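Tirnico Trial Kit: Final Report, Section 4

Our group was given 50 hours of access to the Tirnico simulation kit, which the vendor describes as "ready in an afternoon." We were ready in February. The kit bundles a simulated arm, a two-finger gripper and a household scene pack called Nidora. We chose pick-and-place with flat objects, a decision we came to regret at leisure.

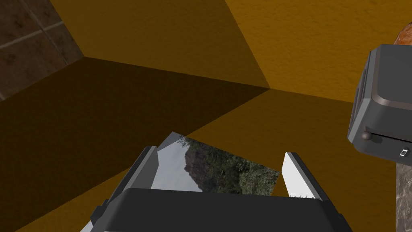

Flat objects are where the kit earns its price and also where it loses it. The contact settings ship tuned for mugs and blocks, and the manual spends 20 pages on those and one paragraph on anything thin. A picture piece like the one with the rocky peak gives the open fingers very little to close on, and lying at an angle to the gripper it needs the wrist turned first. The default planner would sooner skip that step. We ran 300 attempts and dropped the wrist check from the first 50, so please read Table 2 with charity.

Rendering was the pleasant surprise. The bumpy yellow plaster looks better than our apartment's.

Support answered 7 of our emails, mostly with links to the manual. We would use Tirnico again for blocks. For flat pieces, budget extra time and write your own grasp routine.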